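Folding on the bed, and other advice I don't trust

I have now read the same tip in 6 different places: do your laundry folding on the bed, because you can't go to sleep until it's done. I don't buy it. You can absolutely go to sleep. You pick the whole pile up, put it on the chair, and the chair has it until Thursday's wash gets thrown on top.

Well, scratch the day. Until the next wash, whenever that is.

What set me off was a booklet from Urnura, the storage people, who want 100 dollars for a set of drawer dividers and a "folding method" to go with them. Step one is a smooth, flat surface. Whose bed is that? Mine has a fitted sheet that creeps and a printed top sheet that has never been smooth in its life. I could iron it, I suppose, and then I'd be a person who irons a sheet in order to fold a T-shirt on it.

Anyway, I gave the bed another go, starting with the black stuff, which shows every bit of lint and which I always leave for last.
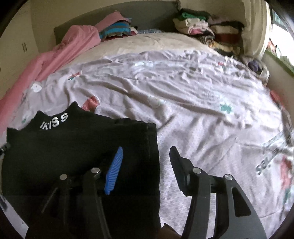 Erdal Uysal thinks I'm making it hard for myself and that black shirts with lettering should be folded inside out, print protected, done. I asked how he finds the one he wants in the morning. He said he wears whatever is on top. Fine for him.

My own problem with the booklet's fold (sides in, bottom up, bottom up again, stand it on its edge) is that it works on thin, new shirts. Anything big and heavy slumps over by December and takes its neighbors down with it. I went back to a plain fold in half, sleeves tucked, stacked flat. It looks like a stack of shirts. It also takes me a lot less time, and I can still pull one from the middle if I'm careful, or not careful, and refold two.

The dividers are staying at the store. I'm less sure about the bed. The height is wrong for my back, and the kitchen table is better except for the crumbs. Next I want to try the top of the dryer, which Erhan Çınar swears by, though his dryer is a lot wider than mine.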